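Haden Evidence Drying Cabinet, Double Chamber
Sold and shipped by Waltcombe Public Safety Supply

Availability: in stock at the Waltcombe warehouse
Ships: freight only, curbside unless you ask for liftgate
Page last updated Sunday, December 29, 2019

Wet clothing, bedding, shoes, anything that comes in off a scene damp and can't be bagged yet. Hang it, lock it, log it, leave it. Two separate chambers so suspect items and victim items never share air. Each side has its own filter, own fan, own lock, own drain tray. Same cabinet we've carried for years under the old Haden part number, with the new door gasket.

Who buys it: small and mid size departments mostly, county labs, a few coroner's offices. If you're still drying stuff on a rack in the sally port, this is the upgrade. If you run a big lab with a full drying room already you probably want the Todorova walk-in, call us for that one, it's not on the site.

What's in the crate

Cabinet, fully assembled except the feet
Hanging rods and stainless hooks, both chambers
Drip trays, removable
Pre-filters and main filters, first set installed
Keys, two sets per door, keyed different
Hasp for your own padlock if policy calls for it
Log sheet holder, sticks on the door
Power cord, hospital grade plug

Specs

Height: 60 inches without feet
Shipping weight: 320 lb crated
Power draw: 320 watts with both fans on high
Chambers: 2
Interior: white polypropylene, welded seams, no exposed screws
Doors: clear, full length, reversible hinge on request (order it that way, can't be swapped later)
Warranty: parts only, see below

Noise. People ask. On low you can stand next to it and talk on the phone. On high you'll want the door to the room shut. It's a fan in a box. 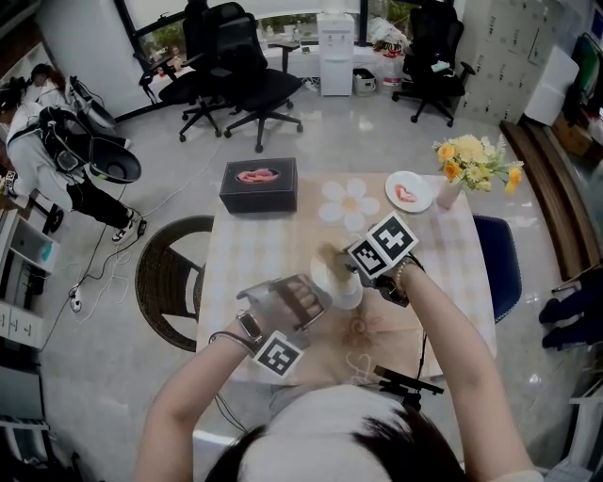
Venting. Runs recirculating right out of the crate, air goes through the filters and back into the room. If your building people want it ducted outside there's a collar kit, order seperately. Don't duct both chambers into a single line without the backdraft damper, that defeats the whole point of having two sides. The damper comes in the collar kit.

Filters. Pre-filter gets changed between cases, no exceptions, and most agencies bag the used one and keep it with the evidence. Main filter lasts a lot longer, watch the gauge on top. Needle in the red, change it. We stock both. Zullemow filters fit too and cost a bit less, Haden says they're fine for warranty as long as it's the sealed edge version. The open edge ones leak. Don't use them.

Cleaning. Wipe down with whatever your lab protocol calls for, bleach solution is ok on the interior. Rinse with water after. Not okay on the doors, use the mild stuff there or they'll haze up on you. Trays lift straight out. Rods too. Paper under every item, fresh each time, and keep the paper.

Heat. There isn't any. Room temperature air only, on purpose. Heat wrecks biological evidence, so please don't put a space heater in there. Yes we've been asked.

Locks. Standard cam locks, keyed different per door. Electronic lock with access record is an add-on and it has to be installed at the factory. Adds roughly a month to delivery. The record pulls off on a USB stick as a plain text file, no software to buy.

Before you order, measure. The hallway, the elevator, the door to the property room. Cabinet does not come apart. Also needs its own outlet, no power strips. Freight company will call a day ahead, someone has to be there to sign, and check the crate before you sign, write any damage on the slip.

Warranty and returns. Parts only, fans and electronics, straight from Haden. Filters and gaskets are wear items, not covered. Unused cabinets can come back in the original crate, you pay the freight. Once evidence has been in it we can't take it back, hope that's obvious.

Quotes and purchase orders. Agency POs accepted. Need a formal quote for a grant packet, use the quote button and put the grant deadline in the notes so we dont sit on it. April is the busy month for grant orders so get those in early if you can. Sole source letter available from Haden, takes a few days.

Goes with this: collar kit, pre-filter case pack, hanging rod extension, evidence paper roll, door log pads.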